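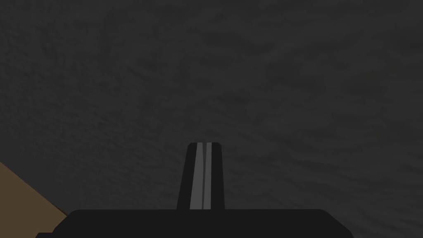 Board index > Manipulation > Learning and sim

Domain randomization on floor texture only: 3 seeds, weird result

ginevra_t
Posted 14th January

Okay, I have been sitting on this for a week and I need to tell people who will care. I've been training a wrist camera policy in sim for the approach phase only (get the gripper over the target, stop, don't close). Everything is on Ukilent with the stock parallel gripper. The question was how much of the randomization budget you really need if you randomize just one thing, and the thing I picked was the big surface under the arm. Textures only. Lights fixed, camera pose fixed, gripper colors fixed.

Success on the held-out set with textures randomized: 82 percent. With one fixed texture in training it was so bad I thought I had loaded the wrong checkpoint.

The part I love is which textures did the work. I had a set of loud ones (checks, bright stripes, noise in every color) and a set of quiet ones, dark and mottled with almost no contrast. The quiet ones won on every seed! I expected the opposite and had half the writeup done in my head already.

400 episodes per condition for training, 40 held out for eval. Happy to share configs once I clean out my home directory paths.

----

rommel_aquino
Love this. Is the view at the top from the quiet set? The charcoal one with the soft blotches? I can barely make out the markings on it, so if the policy is learning from that I'm impressed.

----

ginevra_t
Yes, that's one of the quiet set! And the markings don't have the same character all over, which I think matters. They're smooth and stretched toward the right and much finer on the left. So the encoder gets some variety in texture scale out of a single surface, without any strong edges for it to latch onto. My guess, anyway.

----

kmajor
I'm going to be the annoying one. Forty eval episodes is not a lot, and you're comparing two hand-picked sets. "Loud" and "quiet" differ in contrast, hue, brightness and spatial frequency all at once. You could be measuring brightness and nothing else. A near-black gripper over a dark floor is a very different segmentation problem from a near-black gripper over a white and orange checkerboard.

Also, what was the held-out set made of? If the test textures are dark too, then you trained on the answer.

----

ginevra_t
Held-out is half and half, picked before I trained anything. But you're right about brightness, I didn't match it. Running that now - same quiet textures, shifted up so the mean matches the loud set. It's a small config change so I have no excuse.

----

fadwa_b
Please post that run when it finishes. We tried something close to this at Tagle in September and got the reverse: loud beat quiet by a wide margin. Two differences I can think of. Our camera was fixed to the side of the cell, so the gripper was small in view and moved all over. Yours is at the wrist, the gripper always comes up from the bottom in the same place, and the surface fills nearly everything else.

With a wrist camera the network can learn "ignore the bottom middle" almost for free. Then the only thing left that moves is the floor, and I can believe that low contrast patches are a gentler thing to learn from. With a side camera it has to find the gripper first.

----

rommel_aquino
Oh, that's a good point about the side camera. Fadwa, did you randomize the gripper too?

----

fadwa_b
Colors, yes. Shape, no. We swapped between three blacks and a silver and it made very little difference.

----

amado_l
Coming from the real hardware side, so take this with salt. What happens with the brown thing in the lower left corner? That straight diagonal is the strongest line in the whole view apart from the gripper. When I trained on the Kundeo arm, my policy learned to line up with the edge of the bench. It looked brilliant until I turned the bench, and then it drove off with total confidence to where the bench used to be.

----

ginevra_t
Ha, I worried about exactly this. The panel is a plain slab with no texture on it, and I left it out of the randomization on purpose. I do jitter its position per episode, and in plenty of episodes it's out of view altogether. I split the eval by whether the panel was visible at the start and the difference was tiny. I haven't tried rotating it much though. Adding it to the list!

----

kmajor
Rotate it a lot, please. And do the saliency maps while you're at it. If they light up along that border I'm claiming the thread.

----

amado_l
Seconding rotation. Small jitter never caught my problem.

----

ginevra_t
Update, brightness-matched run is done, all 3 seeds. The quiet set still wins, but the gap is smaller. So Kristóf gets part of this one: some of my effect was brightness. Not all of it, and I'm still very excited about the part that's left.

Saliency is only through the first seed. Mostly it sits on the two grey strips of the finger section and the dark gap between them, and on the target when there is one in view. There is a faint smear on the panel border in some episodes. Faint!

----

kmajor
Faint is not zero. I still think the writeup should say "low contrast under a wrist camera" and leave the word "better" out of the title until somebody repeats it with another arm. But the matched run is a decent control and I'd read the paper.

----

fadwa_b
I can repeat it. We have the Parirow model loaded in the same simulator and I can mount a wrist camera on it in an afternoon. Ginevra, can you send the texture seeds and the panel jitter ranges? I'd like to run yours untouched first, then ours with the side camera on your textures.

----

ginevra_t
Sending both tonight. Rotation runs are queued behind somebody's very long job, so expect those next week - I'll post them in this thread either way, smear and all.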